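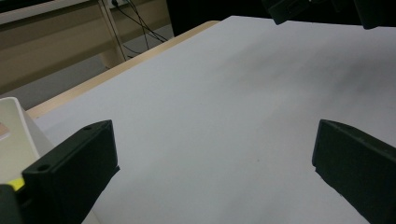 Fig. 1. White covering over a light wooden tabletop, with a bit of the table edge left showing.

Week 4 handout: Covering a work table
Wurkport evening course, Studio Surfaces and Setup

Last time I promised we'd get to the boring part, and I'm so glad we finally have, since I could talk about table coverings all night (ask the 6:30 group, they got the long version). Bring this handout to the studio and scribble on it.

Why we cover at all

A bare wood top is lovely to look at and a pain to work on. Glue gets into the grain, a knife leaves its little line forever, and pale wood throws a warm tint back onto whatever you're making. If you've ever mixed a gray on a beige table and then carried it over to a white wall, you know the feeling! A white cover gives you a neutral ground, and you can peel it off when it's had enough.

Paper or board?

I go back and forth on this. Paper off the roll is quick and cheap, and our roll is 361 feet, so please don't be stingy with it. It does wrinkle under a wet elbow. Board lies flatter and takes a blade better, but it slides unless you fix it down, and it's a nuisance to carry up the stairs at Skondmont. For paste work I'd pick paper every time. For cutting, board. For drawing, whichever one is closer to the door.

Leave yourself an edge

Look at the strip of wood along the side in Fig. 1. I like having a strip like that on at least one side of my own table. You can see where the table stops, you've got somewhere to grab when you move it, and a clamp can bite on wood without chewing up the sheet. A hand's width is plenty.

Tape goes on the underside if the sheet is big enough to wrap, and at the corners if it isn't. Low-tack only on the Leder tables – I had to sand one of those last December and I'm not doing it again.

Light on a white sheet

White is never just white once it's on a table. In the figure it slides off into light gray, and there's darker, smudgy shadow over toward the upper right. Before you start matching colors, lay a scrap of your material in the brightest part of the sheet and another in the dullest part, then step back and squint. If the two scraps look like different colors, move your work or move your lamp.

Cables

Check what's behind you too. There are black cables looping down toward the floor at the desk in the background of Fig. 1, and hanging cables are easy to hook with a foot when you're walking backward with a sheet held out in front of you. (I have done this. The kettle did not survive.) Hook them up or walk the other way around.

For next time

Cover one table at home or in the studio, any table, and leave it covered for a few days of normal use. Make a note of where it wears first. Mine always goes at the front left, where I lean.

Read pages 153 to 169 in the Shukla reader. The bit on sizing sheets is dry but useful, and you can skip the table of paper weights.

Scissors and pencils are in the studio. Bring your own tape.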